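Kingi Mineral Sunscreen Fluid for Oily Skin: My Review After One Summer

Posted by Mulugeta Fikre, 2026-10-02

I have oily skin, and I burn easily on the nose and the tops of the ears. For years this meant that I had to choose between a sunscreen that protects me and a face that does not shine like a frying pan by eleven in the morning.
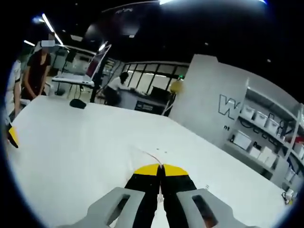
So when the pharmacy in Urkbridge put the Kingi fluid on the shelf in spring, I bought one bottle, and then in June I bought the second. I paid for both. The company did not send me anything and does not know who I am.

What it is

Kingi is a mineral sunscreen, which means that the filter is zinc oxide and there are no chemical filters in it. It is sold as SPF 50, without perfume, in a flat bottle with a narrow tip. You must shake it well before every use. I mean really shake it, for as long as it takes to walk from the bathroom to the kitchen. The first time I did not do it, and a clear oily liquid came out first and then nothing but paste.

The texture is thin, almost like milk. I was surprised by this, as my last mineral product (the Flarkau cream, in the tube) was so thick that I had to warm it between my hands.

How I use it

In the morning I wash my face with a mild cleanser, put on a light gel moisturizer and wait a few minutes. Then I apply Kingi in two layers, the first on the whole face and neck, the second only on the nose, cheeks and ears. If I put everything on at once it makes small rolls, like when you erase pencil on paper. With two layers this happened only on the days when I was in a hurry and the moisturizer was still wet.

I work indoors most of the day but I walk to work and back, and on Saturdays I play soccer with some colleagues on a field that has not one tree. For the soccer I put it on again at half time. It does not like to go over sweat. You need to dry your face with a towel first, pressing and not rubbing, and only then apply it.

What I like

The finish is the best part. It dries to something between matte and natural, and it stays like this for me until lunch. After lunch the forehead becomes shiny, but it is the same with every product I have tried, and a paper tissue solves it.

It also did not sting my eyes. With my previous chemical sunscreens I always had this problem when I was running, and I thought it was normal. In the whole summer with Kingi it happened one time, during a very hot match, and I think I had put it too close to the lashes.

I had no new pimples that I could blame on it. I want to be careful here. My skin was calm already in February, when I stopped using a scrub that was too strong for me, so I cannot say that the sunscreen improved something. I can only say that it did not make anything worse, and for oily skin this is already good news.

And I did not burn. My ears were a bit pink after one Saturday in July, but that day I forgot them completely.

What I do not like

The white cast. On the package it says "invisible on all skin tones" and this is simply not true. I have brown skin, and for the first fifteen minutes I look gray, mostly around the hairline and in the beard. Later it becomes softer, but in photos with flash you can still see it. My wife is much lighter than me and on her it disappears almost completely. If your skin is darker than mine I would try it in the store before you pay. There is a tinted version, but it comes in only 2 shades, and both were too pink for me.

The beard is a problem in general. The fluid collects in the hair and dries there in white points. I solved it by using a spray on the beard area, but then I am using two products, and it costs more.

The bottle is also not a good idea. The tip gets blocked by dried product every few days and you have to clean it with a pin. When there is less than a quarter left, it becomes very hard to take out. I cut the first bottle open with scissors and found enough for another week.

It stains dark clothes too. On white shirts I never saw anything, but my navy jacket has a pale line inside the collar that needed two washes to go away.

Compared with the others

The Flarkau cream is cheaper and the protection felt the same to me, but it is greasy and heavy. I would give it to somebody with dry skin, or use it in winter on the mountain, where a thick layer is even pleasant. On my face in July it was terrible.

The other one I know well is the Dullatance gel. It is a chemical sunscreen, fully transparent, very comfortable, and there is no white cast at all. If it did not burn my eyes when I sweat I would never have changed. For office days I think Dullatance is still the more elegant product – for sports I take Kingi.

About the price

It is not cheap. A bottle lasted me a little over six weeks with daily use on the face and neck, and if you use the correct quantity it will not last longer than that for you either. Many people write in reviews that their sunscreen lasts half a year. Please do not do this. If it lasts half a year, you are putting too little and the number on the package does not mean anything anymore. I also would not buy it for the body. For arms and legs I use a simple family lotion from the supermarket.

Who should buy it

I would recommend it to people with oily or combination skin, light to medium tone, who sweat a lot or have sensitive eyes. If you have a full beard or deep brown skin, ask for a sample first. For dry skin I think it is too matte. My wife said that her cheeks felt tight by the evening, and she went back to her own cream after a few days.

If you have an allergy or you are using a treatment from your doctor, ask him or her before changing anything. I am only a customer who reads labels.

My rating is four out of five. One point less for the white cast and the bottle together. I have already bought the third one, and this time I keep it standing on its head in a glass, which helps a little with the last part.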